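Research Engineer, Bimanual Manipulation Data (fixed term)

Stovgate Robotics Laboratory
Posted 22 November 2023
Reports to: Gillespie Kerr, Manipulation Group
Contract: 24 months, full time, on site

Summary

The Manipulation Group is hiring one research engineer to take over the collection and evaluation side of Slaoui, our project on learning two-handed tabletop skills from human demonstration. The position is funded through the end of the contract period. An extension is possible but should not be assumed.

Background

Slaoui tests whether demonstrations recorded with handheld grippers can replace teleoperated demonstrations when training policies for a fixed two-arm robot. The operator holds one gripper in each hand and performs the task directly. Gripper poses are recovered from marker plates mounted on top of each unit, and jaw opening is logged over a cable. The recordings are converted into end-effector trajectories by an in-house package called Raltovar, filtered for reachability, and used to train a policy on the target arms with no teleoperated data added.

Our first result was mixed. On a set of short pick-and-place tasks, a policy trained on 956 handheld demonstrations completed 67 percent of evaluation trials. The policy trained on teleoperated data from the same task set did better on tasks that required one arm to hold an object while the other worked on it. We attribute part of the gap to timing. People move the two hands with a short, consistent offset that our current retargeting step smooths out. A second part of the gap comes from wrist angles that are comfortable for a person and close to a joint limit for the arm. Neither explanation has been isolated experimentally, and doing so is the main scientific content of this job.

The next phase concentrates on small household and craft objects: cups, brushes, lids, cloths and similar. These objects are light, they shift when touched, and several of them can be picked up in more than one reasonable way. We want to know how much variation in grasp choice a policy can absorb before success rates fall, and whether instructions given to operators change that number.

Duties

Plan and run collection sessions with paid operators, including written task instructions and session logs.
Maintain the handheld grippers, their calibration and their cabling.
Own the retargeting code in Raltovar, and extend it so that the relative timing of the two hands is preserved.
Run evaluation trials on the robot under a fixed protocol and report all trials, including failures and aborted runs.
Write up methods and results with the group. Authorship follows contribution and is agreed on before a draft is started.

You would spend a little over half of your time on hardware and sessions and the rest on code and analysis. Applicants who want a purely computational post will find this one frustrating.

Working setup

Collection takes place at a dedicated table with a plain, light-colored work surface, which keeps segmentation simple. Objects are placed by the operator from a printed layout sheet and reset between takes. 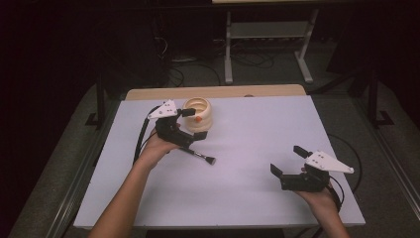

Takes are short, and the same layout is repeated before the objects are moved. Pose recovery fails when a marker plate is turned too far from the camera, so part of the engineer's work is spotting these dropouts early and deciding whether a take can be repaired or has to be recorded again. At present this is done after the session — we would like it done during the session, and a live quality check is the first software task planned for the new hire.

Training jobs run on Jiseo, the laboratory's shared compute cluster. Prior experience with it is not expected.

Requirements

A master's degree in robotics, computer science, mechanical engineering or a related field, or equivalent work experience.
Strong Python. Working knowledge of C++.
A firm grasp of rigid-body transforms, camera calibration and time synchronization across sensors.
Experience running a physical robot arm of any make.
Clear technical writing in English.

Useful but not required

Experience with imitation learning methods.
Experience running studies with human participants, including consent procedures.
Basic electronics repair.

How to apply

Send one PDF containing a resume, a cover letter of no more than 2 pages, and a link to code you wrote yourself. If the code is private, describe it and tell us what part was yours. The cover letter should include a short account of an experiment that did not work and how you established the cause.

Shortlisted applicants will be invited to a video interview, followed by a paid half-day visit to the laboratory. The visit includes a debugging exercise on recorded gripper data. The preferred start date is in March. Applications are reviewed as they arrive, and the posting stays open until the position is filled.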